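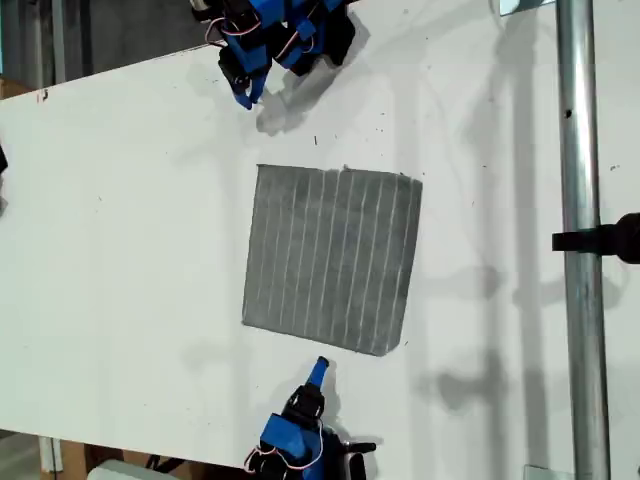 Slide 1: Gray cloth pad, pale stripes, white table.

Notes for the Usmont talk, 04/10/2022. Kwabena Asamoah. Longer than what I said out loud, sorry, I ran over as usual.

Leave slide 1 up while people find chairs. Say hi. Ask who has a drawer of cloths at home (everybody does) and who knows what's at the bottom of it (wait for the laugh, move on if there isn't one).

OK so. I picked a gray one to start with on purpose. Look at the edges first, before the stripes. They're fuzzy and a bit frayed, and the top right corner doesn't want to lie down. The gray isn't one gray either, it goes darker and lighter all over. I love a cloth like this! Lots of people would toss it. I want to spend the evening on how you decide.

My background, quick version: I sorted linens for Farías for nine years. Small laundry, restaurants mostly. On a heavy day we had almost 2,000 pieces come across the tables, and each one got a look and went into keep, mend or rag. You get fast. You also get opinions.

THE EDGE TEST

Run your thumb along all four sides. Fuzz is fine. Short loose ends are fine, trim them and don't pull. If your thumb finds a place where the edge gives way and a whole thread slides out, that side needs stitching before it goes back in the wash. One trip through the machine with a running thread and you've got spaghetti wrapped around everybody's socks.

(Pass the sample cloths around now — the Wakamitz bag, not the good bag.)

THE FLAT TEST

Put it on a hard table, smooth it once with the side of your hand, and let go. Use a white table if you have one. Dark cloth on white shows you the outline right away, and you'll see a crooked side you'd never notice in your lap. Stripes help too. If they run straight, the weave is probably still square. If they bow in the middle, it's been stretched, usually from hanging by one corner. On the slide they lean a little but they stay pretty even with each other, so I wouldn't fuss over it.

Corners that lift: dampen, press with your palm, leave it under a heavy book overnight. I use a phone book. Somebody under 30 will ask what that is.

THE LIGHT TEST

Hold it up to a window. Thin spots show as brighter patches. A patch the size of a dime I leave alone. Bigger than my palm and it's a rag. I can't do this one with a photo, so do it with the samples and the desk lamp. REMEMBER THE LAMP, I forgot it in November.

WASHING

I'll get asked about gray going patchy. Sometimes it's fading, sometimes it's lint, sometimes the cloth was made that way, and you can't always tell by looking. Shake it outside first. Then cool water, half the soap you think you need, no fabric softener ever on anything that's supposed to soak up water. I used to buy the Omix powder by the bucket, any plain one will do.

Wash the fuzzy ones together. Fuzz travels. I once did a fuzzy gray load with my sister's white napkins and I'm still hearing about it.

FOLDING (if there's time, there won't be)

Square cloths: half, half again, stop. Don't roll them. Line up on the stripes if the edges are ragged, the stripes are the better guide. Stack with the folded side facing you so you can pull out one without dragging the whole pile.

Skip the slide about cost per cloth unless someone asks. If they do, Farías replaced 1,000 pieces in a bad year and we figured half of those could've been mended.

Questions, then cookies in the back. Put the samples back in the bag BEFORE the cookies.

2 comments

Marlene T.
I was in the second row with the green dish towel! Did the thumb thing on my whole drawer when I got home and ended up with a rag pile taller than the keep pile. Is a zigzag stitch OK for the edges or do I have to turn a hem?

kwabena
Zigzag is great, Marlene. Go around twice if it's fuzzy. A hem on thick cloth gets lumpy and then it won't fold.

Related
Mending a torn pillowcase by hand
What to keep in a rag bag
Drying racks for small apartments
Notes from the November talk: table linens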